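Grasp planner picks rim contacts on shallow plates – perception or cost function?
Motion planning and grasping > Software

tahiri_fork
Posted in March, edited once

We run Plumono for grasp planning with our own segmentation node in front of it. Single depth camera, fixed mount, parallel jaw. On bare objects the planner behaves. With an object resting on a shallow plate, the top-ranked candidate often has one finger on the object and the other on the plate rim.

Settings: 620 candidates sampled per cycle, top 8 passed to the collision checker, 100 ms budget for the check. Collision padding is at default. The mask looks clean in the overlay. I have tried raising the antipodal threshold and it only reduces the number of candidates, the bad ones still rank first.

Is this a known issue with the cost function or should I be looking upstream?

plistden_ops
Upstream. If one contact is on the rim then rim points are in the cloud you hand to the sampler. The planner has no concept of "plate". Dump the cropped cloud for a failing cycle and color it by mask id.

tahiri_fork
Mask is clean, as I said. I can post the overlay.

plistden_ops
The overlay is in image space. I asked for the cloud. If your depth is registered to color with even a small offset, a clean mask still picks up points from whatever is behind the object edge.

meritz_user4
Disagree that it is only upstream. We had the same thing on Meritz cells with good registration. The default cost rewards contact width close to half the jaw opening. A wide object is penalized, a pair that straddles object and rim sometimes scores better. Set width_weight to zero and rerun the same cloud before touching the camera.

plistden_ops
With a correct cloud there is no rim point to pair with, so the width term can't select one. You had leakage and the weight was hiding it.

meritz_user4
The sampler in the 8 branch takes its second contact from the scene cloud, the object cloud is used for the first contact only. Read sample_pairs. There is a flag, restrict_second_contact, and it defaults to false.

plistden_ops
Checked. You are right about the flag. I was on the older branch where both come from the object cloud. I still want to see the registration.

tahiri_fork
Dumped the cloud. There are rim points inside the object mask, a thin strip along the lower boundary, so registration is off as well. Setting restrict_second_contact to true removed most of the straddling candidates. The ones that remain have both contacts inside the mask, with one of them in that strip.

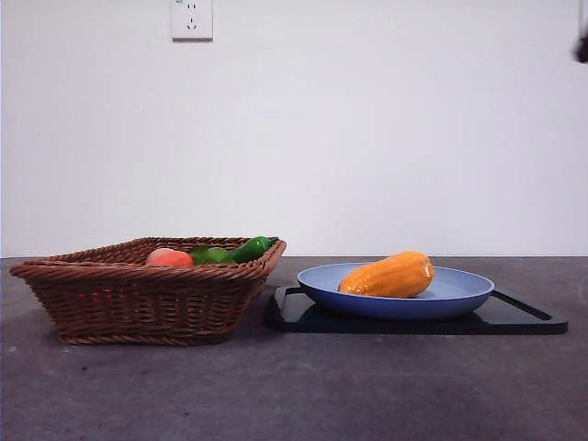 Segmentation is the part I would like opinions on now. I can fix the registration, but I don't want the pipeline to depend on it being perfect. The current test layout has the orange papaya lying on the light blue plate, with the plate on a black tray, so color separation is easy and the network has no trouble. Depth is less friendly: the highlights along the top of the papaya are where I would expect holes, and the hole filter pulls in neighbors without checking the mask. I am considering eroding the mask before the crop, or running the filter after it.

meritz_user4
Filter after the crop. Erosion costs you contact points exactly where a side grasp needs them.

plistden_ops
Erode by a couple of pixels and filter after. On an object that size the loss doesn't matter. I would also keep the basket in the collision scene as a separate body. If it gets merged with the tray, a convex hull over both will fill the gap between them and you lose approaches from that side.

meritz_user4
Agree on the basket. Not on the erosion. It will matter as soon as he swaps in something thin, a chili pepper for example.

tahiri_fork
Moved the filter after the crop, no erosion yet. Over 50 replayed cycles the top candidate had a rim contact in two, both with the old extrinsics. Will recalibrate and replay the same logs. The basket was being merged with the tray, now split.

plistden_ops
Post the reprojection error when you have it. If it is still above a pixel I would look at the mount before the software.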